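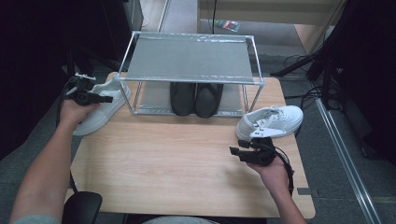
Sioned Prydderch

1/ OK, a few of you asked for our house rules for recording shoe rack demos with the hand-held grippers. We do 200 a week at Millholm and I'm the one who rejects the bad ones, so I have opinions!

2/ Start layout first. The black pair lives on the lower shelf, toes to the front, and stays put. White pair goes on the table, one on each side of the rack. Top shelf clear. If your start doesn't match the sheet, don't hit record and hope I'm feeling generous.

3/ Cables. They hang down beside the table and never go across it. A cable dragging over the wood gets into every single wrist view (ask Bastien about his May batch, or maybe don't).

4/ Sit down, forearms coming in low from both sides. Standing up changes your reach and then I get two kinds of demo in one folder.

5/ Grip points! One gripper takes the shoe up top by the laces, the other stays open in front of the sole until you're ready for it. Keep the pads facing each other with a clear gap. And look at your pads before you start — scuffed ones with a torn corner and threads hanging off go on the swap list, even if they still hold fine.
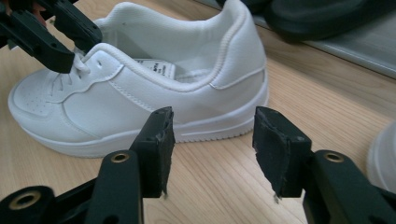 6/ Speed. Slower than feels natural, but no freezing in midair to think. More than 2 seconds of hovering and I cut it.

7/ Dropped a shoe? Keep recording, pick it up with the gripper, finish, tag it "recovery." Please no bare hands. Mahtab wants those clips more than the clean ones.

8/ Swap list is on the door, bring me your tags before lunch on Thursday.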